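Nov 14, 2025
Bedroom unit, wrist cables and thumb check
Written up by Frauke, with Thijs Bakker on the bench

Left wrist first. Encoder fault 2207 came up again during warm-up, same as in April. It clears on a restart and comes back once the wrist is rolled past 21 degrees. Swapped the controller boards left to right and the fault stayed on the left, so the boards are fine. Put them back where they were.

Took the strap off and looked at the cable underneath. The sheath had a flat spot where the strap buckle presses on it. No bare wire, but the connector was half a turn slack. Cleaned it, tightened it by hand and routed the cable back with a wider loop. Strap goes on one hole looser than before. Chin-lung had it tight because the old Modise straps used to creep, but these don't.

Rolled the wrist end to end 600 times with the hand empty. No fault. Thijs wants to see it through a full day before we close the ticket and I agree.

Right wrist: same routing, same strap setting. Connector was fine.

Thumbs: left one was closing late. Ran the Bokell zero routine twice, second result matched the first. Right thumb left alone. Grease on both thumb joints, the thin sort from the blue tin. Do not use the Stundik grease, it drags when the room is cold.

Head camera was remounted after Pao-chu changed the bracket screws. Tilt reset to 16 degrees down. Then over to the bed to check reach and view.

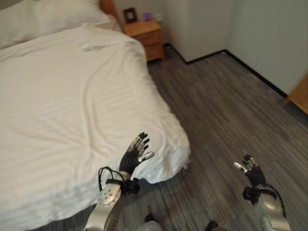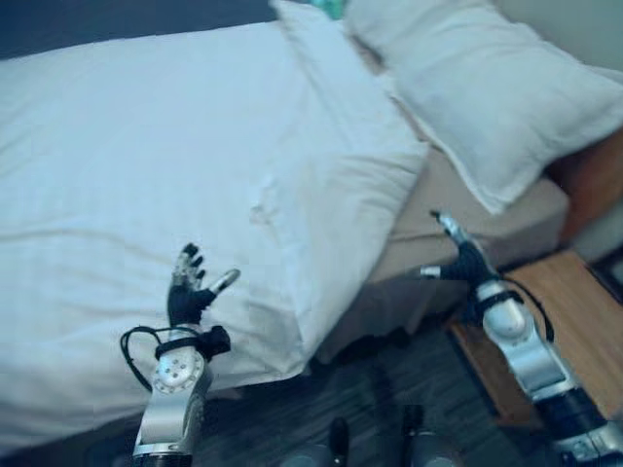
Cable slack is the thing to keep an eye on from now on. A wide loop is kinder to the connector but it gives the cable more chance to catch on something when the arm is low and out to the side. With the right arm reaching over the nightstand, the cable loops down from the wrist before it rejoins the forearm, and that is the spot I would clip first. Gunhild has some soft clips left over from the Bridmont job. One per forearm, below the strap, not on the joint casing or we lose access to the screws.

Still to do:
Full day run, left wrist, log on
Fit clips, then repeat the roll test
Order two spare wrist cables
Write the new strap setting on the sheet inside the cabinet door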